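Home | Workshop | Electrical | Storage | Contact

Sorting and Storing Small Electrical Parts

By the Worbridge Workshop Desk
October

Small switches, terminals and contact blocks are often damaged in storage before they are ever wired. Most of the damage is bent terminals and scratched contacts, and both come from deep bins.

Use shallow trays. A part at the bottom of a deep bin gets dug out with fingers or pliers, and the terminals take the load. Keep one type of part to a tray and one layer to a type.

Clear the bench before sorting. A matte surface is easier on the eyes than a glossy one, and small screws show up better against plain gray. Sort by function first, then by color. Two switches with the same cap can carry different contacts, so read the marking on the body before putting them together.

Check each switch with a meter. Set it to continuity, touch the probes to one pair of terminals, and press the cap 15 times. A normally open contact should read closed on every press. Any miss goes in the reject tray – do not clean it and put it back in stock.

Loosen terminal screws two turns before storage and leave them in place. Loose screws kept in a bag will be mixed with others within 6 months.

Label the tray on the short end, where it can be read on a shelf. Pencil on masking tape lasts well enough indoors. Keep trays away from solvents and direct sun, as some plastics turn brittle.

Last updated: October
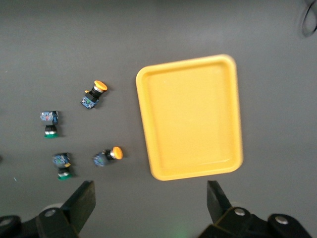
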